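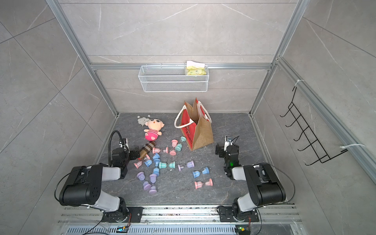 Tile and stone reuse shop to move into former bus depot

Home News Sport What's On Property Letters Contact

A shop selling leftover tiles, slabs and bathroom fittings is to move into part of the old bus depot on Chala Road after councillors agreed a lease.

Stolik, which has traded from two railway arches since 2016, takes in surplus stock from builders and from households that ordered too much. It sells the material on at up to half the usual price. Marble-effect wall tiles and dark stone-patterned flooring are among the lines that go quickest, the shop said.

The new premises cover 600 square metres and will give the business its first proper loading bay. At present deliveries have to be carried in by hand from the street, and larger slabs are turned away.

Jamila Kumarasinghe, who runs the shop, said the arches had been full for more than a year.

"We get calls every week from people with a few boxes left over from a kitchen or a shower room," she said. "A lot of it is good stuff and we have had to say no. The depot gives us room to sort it properly and keep the batches together."

Stolik took in 2,072 boxes of tiles last year. Most came from small building firms, with the rest from private homes and a hotel refit in Trornodard.

The council received 4 letters about the plan. Three supported it and one raised concerns about vans turning near the junction. Deliveries will be limited to the hours between 9am and 4pm, and the rear gate must stay shut at other times.

Afshin Daneshvar, a tiler who buys from the shop, said he hoped the move would mean longer opening hours. "If I'm one box short on a job I need it that morning," he said. "Matching an old batch is hard enough – driving to three warehouses makes it worse."

Work on the roof and lighting began in April. The arches will stay open until the depot is ready, and customers holding credit notes can use them at either address.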